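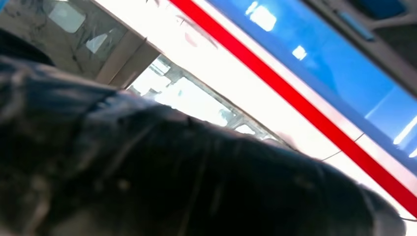 Brenora Katydid and Cricket Recordings

README, last edited 14 March 2019 by Lucía Robles

Contents: 107 sound files of katydids and tree crickets, one spreadsheet, and this text. The spreadsheet is the useful part.

Most of the recordings come from the Flolora meadow and the hedge behind it, between dusk and whenever the mosquitoes won. A smaller set is from the Seidel orchard, where the crickets are excellent and the neighbor's air conditioner is in nearly every file. I have left it in. It cycles at a steady pitch and you will learn to hate it as I do.

File names
Site, night, take number. Files ending in "x" have talking in them. The talking is mine and is mostly "shh."

Spreadsheet columns
species: my best guess by ear, checked against a caught singer where I could catch one
temp: air temperature in Fahrenheit, read at the start of the take
confidence: 1 to 3. A 3 means I saw the insect singing. A 1 means I would not bet lunch on it.

Known problems
Cricket chirps slow down as the night cools, so please don't compare trill rates across takes without looking at temp first. The October files are sluggish for this reason and there is nothing wrong with your player.

Takes 2 and 20 from Undemach are the same recording. I renamed one of them and then forgot which.

Meadow katydids sing partly above what my microphone picks up. If a file sounds empty, look at the spectrogram before writing to me.

Use
Free for teaching and research. Credit the collection by name, and send corrections to the species column, including the rude ones.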